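Plenel 5、11月に公開へ 「昨日と同じ答え」を返す再現モードを標準搭載

数値計算ソフトウェアを手がけるStasiaは、科学技術計算向け言語環境「Plenel」の新版となるPlenel 5を11月に公開すると発表しました。今回の目玉は、同じプログラムと同じデータから、いつ、どの計算機で動かしても最後の桁まで同じ結果を得られるようにする「再現モード」です。派手さという点では、高速化や新しい描画機能の知らせにはかなわないかもしれません。それでも、深夜に一人で計算結果を見比べ、小数点以下のずっと奥のほうで数字が食い違っているのを見つけて首をかしげたことのある方なら、この知らせを読んで少し頬がゆるむのではないでしょうか。

数値計算に日ごろ触れていない方のために、少しだけ寄り道をさせてください。計算機が扱う小数には桁数の限りがあり、足し算をするたびにごくわずかな丸めが入ります。そのため、たくさんの数を足し合わせるとき、前から順に足すのと、いくつかの組に分けて足してから合わせるのとでは、答えの末尾が違ってくることがあります。算数の教科書では足す順番を変えても答えは同じと習いますから、初めてこれに出会うとずいぶん驚くものです（筆者も学生のころ、自分のプログラムのどこかが壊れているのだと思い込み、まる一晩を棒に振りました）。

困ったことに、処理を並列にすればするほど、この「順番」は利用者の手を離れていきます。どのスレッドが先に仕事を終えるかは、そのときの混み具合次第です。計算機を買い替えればコアの数も変わりますし、裏で使われている行列計算のライブラリが更新されれば、組の分け方そのものが変わることもあります。ひとつひとつの差は取るに足りないほど小さくても、反復計算を長く続けるうちに育ってしまい、収束までの回数が変わったり、条件分岐の向きが変わったりすることがあるのです。

Plenel 5の再現モードは、この足し算の順番を、データの大きさだけから決まる木の形に固定します。スレッドが多くても少なくても、木の形は変わりません。早く終わった枝は隣の枝を待ち、必ず決まった相手と足し合わされます。総和、内積、行列積、それに平均や分散といった統計の基本関数が対象で、乱数についても、スレッドごとではなく要素の番号ごとに値が定まる方式に改められました。これまで並列ループの中で乱数を使うたびに、種の配り方をあれこれ工夫していた方には、乱数のほうの変更がかえってありがたいかもしれません。

使い方はいたって簡単で、プログラムの先頭に1行、モードを有効にする宣言を書くだけで済みます。関数の呼び出し方は変わらず、既存のコードを書き直す必要はないとのことです。全体にかけるのは重すぎるという場合には、ブロック単位で囲んで、必要なところにだけ効かせることもできます。また、再現モードの中から、再現性の保証されていない外部ライブラリを呼び出したときには警告が出ます。警告をエラーとして扱い、その場で計算を止める設定も選べます。

さて、気になるのは速度です。順番を守るということは、手の空いたスレッドを待たせるということでもありますから、まったくただというわけにはいきません。Stasiaが公表した社内測定の結果では、密行列の積で5パーセント、長い配列の総和で14パーセント、疎行列を使った反復解法で20パーセント、それぞれ通常モードより実行時間が延びたとされています。疎行列で差が大きいのは、もともと行ごとに仕事の量がばらばらで、待ち合わせの時間がかさみやすいためと説明されています。測定に使われたプログラムは公開時に配布物へ同梱される予定で、手元の計算機で確かめてみたい方は、それを動かして比べることができます。

この数字を大きいと見るか小さいと見るかは、きっと仕事によってずいぶん違うでしょう。毎晩決まった時間に終わらなければならない計算を抱えている職場では、20パーセントの延びは頭の痛い話です。一方で、開発中のプログラムを少しずつ直しながら、結果が変わっていないことを確かめていく段階であれば、多少遅くても差分がぴたりとゼロになるほうが、結局は早く家に帰れるという声もありそうです。試験のときだけ再現モードを有効にし、本番は通常モードで流すという使い分けも、公式の手引きの中で紹介されています。

試験版の段階から協力してきたのが、計算資源の貸し出しを行うLundbergです。同社では、利用者の計算が途中で別の機種に引き継がれることがあり、そのたびに「昨日と数字が違うのですが」という問い合わせが窓口に届いていました。調べてみれば、ほとんどは足し算の順番の違いによるものなのですが、それを一件ずつ確かめて、納得していただけるよう説明するには、なかなか骨が折れたそうです。同社は、Plenel 5の公開に合わせて再現モードを選べる実行環境を用意し、機種をまたいだ引き継ぎの際にも同じ結果が得られることを案内に明記するとしています。料金は従来の環境と同じに据え置かれます。

周辺のソフトウェアにも動きがあります。Plenelの利用者にはおなじみの、計算記録を残しながら作業できるノート環境「Mazza」は、次の更新で再現モードに対応します。ノートの各セルに、計算に使われたモード、ライブラリの版、乱数の種がまとめて記録され、あとから開いたときに、同じ条件がそろっているかどうかが色で示されるようになります。条件がそろっていない場合には、どの項目が違っているのかが一覧で出ます。論文に添える計算記録や、社内で引き継ぐ解析の手順書を作っている方には、地味ながら長く効いてくる機能になりそうです。共同作業中のノートでは、参加者のうち一人でも通常モードで実行するとその印が残るため、あとで犯人捜しのようなことをしなくても、どこで条件が変わったのかをたどれます。

もちろん、まだできないこともあります。公開時点の再現モードが保証するのは、倍精度と単精度の計算に限られ、半精度は対象外です。GPU上での実行についても、総和と行列積の2種類だけが対応済みで、残りの関数は自動的にCPU側へ回されます。このため、GPUを前提に組まれたプログラムでは、先に挙げた数字よりも大きく遅くなる場合があるそうです。対応する関数は順に増やしていくとのことですが、時期については明らかにされていません。フーリエ変換の再現性については、データの長さによって内部の手順が大きく変わることから、別の課題として検討が続けられているとのことです。

それから、これはStasiaも発表文の中で念を押していましたが、再現モードは答えが正しいことを保証するものではありません。いつも同じ答えが返ってくると、つい安心してしまうものですが、桁落ちを起こすような式を書けば、桁落ちした答えが毎回きちんと同じように返ってくるだけです。同社は、再現モードで基準となる結果を決めたうえで、通常モードの結果がそこからどれだけ揺れるかを見ることを勧めています。揺れが大きいときには、解こうとしている問題そのものが丸めに敏感だという手がかりになります。こうした使い方のための比較関数も新しく加わっていて、2つの結果を渡すと、末尾の何桁が違うかを要素ごとに返してくれます。

既存の利用者が気にかけておきたいのは、乱数の扱いが変わることです。再現モードを有効にした場合、同じ種を与えても、以前の版とは異なる乱数列になります。過去の結果との突き合わせが必要な方のために、旧方式の乱数を呼び出す関数が残されていますが、こちらは並列ループの中では使えません。更新の前に、手元の試験データをひとそろい保存しておくと安心です。通常モードのままで使うのであれば、乱数列は従来と変わらず、保存済みのデータ形式もそのまま読み込めます。

ライセンスの形態に変更はなく、有効な保守契約があれば追加の費用なしで更新できます。教育機関向けの無償版にも再現モードは含まれるとのことで、演習の採点で「手元では合っていたのに」という学生さんとのやりとりに悩んできた先生方には、ちょっとした贈り物になるのではないでしょうか。手引きの日本語訳も公開と同時に用意される予定で、丸め誤差の基礎から説明する章が新しく加わっています。試験版を少し読ませてもらったところ、小さな配列を手で足しながら順番の違いを確かめる練習問題がついていて、思いのほか読みふけってしまいました。

なお、試験版の配布はすでに始まっていて、保守契約のある利用者は会員ページから入手できます。不具合の報告も同じページから受け付けており、報告の際には、使っている計算機の種類とスレッド数を添えてほしいとのことです。
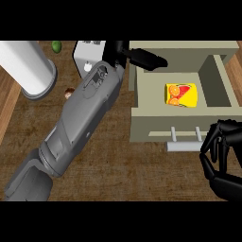 関連記事

Mazzaのノート共有機能、権限の設定がわかりやすく
疎行列の保存形式を選ぶときに見ておきたいこと
Lundberg、夜間の計算枠を拡大
はじめての丸め誤差 足し算から考える数値計算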